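Ticket: boards bowing on rear elevation, kitchen wall
Product: Fanholm fibre cement cladding, Bromia finish
Opened by: Hongjun Ren
Status: Open, awaiting replacement boards

Hongjun Ren
The cladding on the back of our house went up in March. Four boards near the kitchen have started to bow away from the wall, and there is a gap at one joint wide enough to take a coin. The rest of the wall looks fine. Is this a fault in the boards or in how they were fixed?

Support
Thanks for getting in touch. Please let us know the spacing of the battens behind the affected boards, the gap left at the butt joints, and whether the cut ends were sealed. Your installer should have a record of all three.

Hongjun Ren
Installer was Drerik. They say the joints were left at 2 mm and the cut ends were sealed on site with the Lei edge coat. They don't have a note of the batten spacing. I took one board off myself and the battens behind it are 69 cm apart. The back of the board was damp along the bottom.

Support
69 cm is too wide for this board, and that would account for the bowing. The damp needs looking at separately. Check that the cavity is open at the bottom and that no insulation has slipped into it. Please also check inside, on the same wall, for damp plaster or loose tiles.

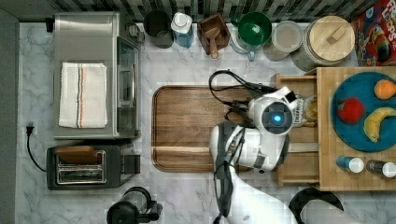 Batten spacing is the same behind the other three boards, I've now had those off too. The cavity was blocked at the bottom with mortar droppings, more than 50 cm along. I've cleared it. Inside is dry as far as I can tell by hand. The tiles are the small dark grey, black and white ones at the back of the worktop, and none of them move when pressed. I haven't taken the socket by the toaster oven off the wall to look behind it.

Support
Leave the socket alone, an electrician can check it if damp shows up later. Extra battens are needed between the existing ones before anything goes back up. Don't refit the bowed boards. We have asked Drerik to confirm a date for the battens and will send four new boards once that is done. Keep the opening covered with breather membrane until then.

Hongjun Ren
Membrane is on. Drerik rang at 4 pm and are sending someone to measure up. Please keep this open.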